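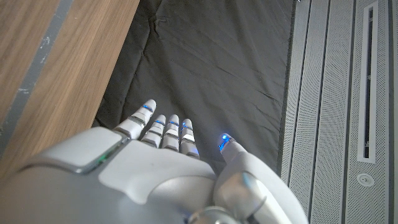

White robotic hand, blue lights at the joints, over black cloth

Ticket 462 - Grant portal, habitat projects
Status: waiting for reply

We try to submit the budget for the Nuden wetland restoration. The form refuses the amount 1,667 in the row "native seed" and says the total is over the limit. The limit is 2,000, so I do not understand the message.

Tried 3 browsers, same result. Without the comma it saves - but the Skondside parcel then disappears from the map page.

20 October 2026: parcel added again, error is still there. Please advise.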